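We use cookies to remember your preferences. Accept | Manage settings

I'd been trying to get Negin Daneshvar on the phone since November, and when she finally picked up she was hemming pants and had me on speaker. "Talk loud," she said. "The machine's going."

Negin runs alterations out of a storefront on Marchal Street, and I wanted to ask her about prices, because everybody I know complains about them (me too, I'll admit!). She wasn't bothered. "People buy the pants for less than I charge to fix them. I get it. But the pants didn't take me an afternoon."

Last year she took in 720 jobs, and 230 of those were plain hems. Dark cloth is what she dreads most. "Navy thread on black wool looks fine at night," she told me. "Then you step outside and oh my goodness." She does her matching at the window before ten in the morning and won't be talked out of it.
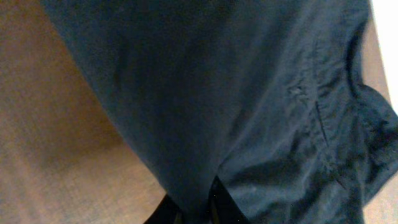
Sandrine Gaillard thinks the whole trade has gotten too fussy about matching, and she told me so when I called her next. Her view is that a hem should be strong first, and that a customer who checks the thread color will never check the knots.

I took that back to Negin, who laughed so hard she had to stop the machine. "She's right about the knots! Put that in." Then she told me about a wedding order from her first year, 15 bridesmaids' dresses let out in a week, and how she slept on the cutting table for two of those nights.

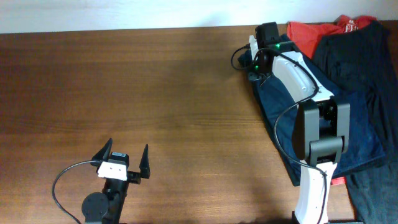 She doesn't take weddings now. She takes coats, uniforms, school skirts and the odd curtain, and she's teaching her niece to do zippers, slowly. "She hates zippers. I hated zippers." I asked when that stopped and she said she'd let me know.

202 shares | 14 comments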